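Home Farm Policy Reviews Newsletter Contact
Search this site Enter keyword Go

Rondden Farm Bill Tracker: a season with it

I grow sorghum and a little wheat outside Irkemen, and I read farm bills the way other people read box scores (my family has stopped asking). So when Irel put out Rondden, a tracker that follows crop support language from draft to floor vote, I signed up the same week.

The good part first – the side-by-side view is wonderful! You pick a crop, pick two versions of a bill, and the changed lines light up in yellow. I pulled up one draft that ran 1,580 pages and got to the reference price section in a couple of taps. Before this I was scrolling through PDFs at the kitchen table and losing my place every time the phone rang.

Alerts are a mixed bag. In November I got 30 of them in one afternoon, nearly all for the same renumbered paragraph. You can turn that down in settings, but the switch is buried under "Account" for some reason.
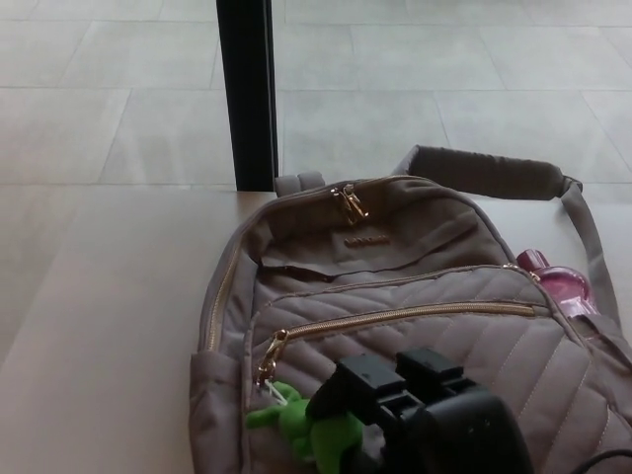 The printed companion comes with the yearly plan, and I wanted to love it. It has tabs for each title of the bill and wide margins for scribbling, and I took mine to the growers' meeting in Zapata full of plans. It's a monster, though. I don't want a rolling case for a county meeting, I want something that rides in a soft backpack like the gray quilted one, where you can hook a finger through the little handle on top and go. Split it into 2 volumes and I'd be happy.

The payment estimator is the weak spot. It guessed about 4,000 dollars for my base acres and wouldn't show me how it got there, and I couldn't find a place to enter my own yields. I went back to my spreadsheet for that.

I'm renewing anyway, for the side-by-side view. The monthly plan skips the book, and that's the one I'll take this time.

Comments

Does it do state bills or only federal? Our legislature is messing with water again.

Reply: Federal only so far. I asked Irel and they said "under review."

Same alert problem here. Switch to the daily digest, much quieter.

I like the big book :) Mine lives on the truck seat.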